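3.2 Release schedules and listener retention

The second question was whether a missed release costs a small podcast part of its audience. We used the feed logs of 268 shows hosted on Bemska, all produced by one or two people and all with fewer than 500 downloads per episode in their first week online. Together the shows had 2259 episodes in the study period. Shows with fewer than 15 episodes were left out before this count was made.

A release was coded as late when it appeared more than 48 hours after the show's usual slot. The usual slot was taken from the median of the previous five releases, following the method in Agarwal. Shows that announced a break in the feed itself were coded separately, as were shows that moved to a new day and stayed there. Two coders read the episode notes for each gap and settled disagreements by discussion.

Late episodes did not lose many subscribers. Downloads in the first day were lower than for on-time episodes, but most of the difference was gone by the end of the first week. The pattern was the same for interview shows and for shows with a single host. Where a second late release followed within a month, the recovery was slower – and in the smallest shows it was often incomplete.

Hosts gave several reasons for delay in the notes: illness, travel, lost recordings and failed home connections were the common ones. We did not find that the reason given made any difference to retention. An apology at the start of the episode made no difference either, though few hosts left it out. 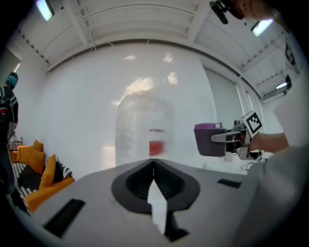
Figure 4. Hand-held gripper and wrapped item.

These results differ from those of Doucette, who found a lasting drop after one missed week. His sample came from the Trirkard directory and included many daily news shows, where a late episode has little value to the listener. Our sample has no daily shows. The October subset, which is closest to his in length, is treated in Section 3.3 together with the Guldale survey answers.

4 Comments 15 Shares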